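Bindley Weekend Holdall

A canvas bag for two nights away, or one night if you pack like Preben Hjaltadóttir in our returns office. Tan leather handles, brass zip. 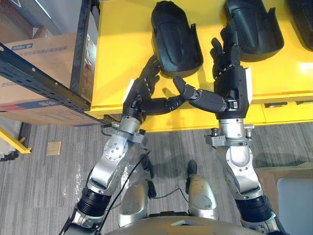
Pockets

One inside with a zip, 2 outside without. Keys will choose the wrong one. 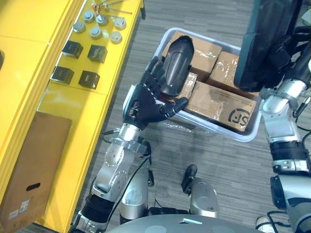
The shoulder strap unclips and is easily left in Cleltville. Spares are sold separately.
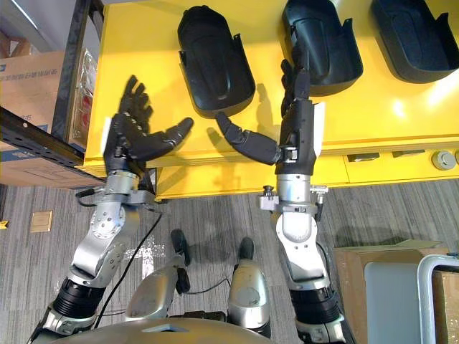
Wipe with a damp cloth. Style 3056, navy or moss.

Last updated 5 August 2026

Recently viewed
Østergaard Belt
Riltholm Coin Purse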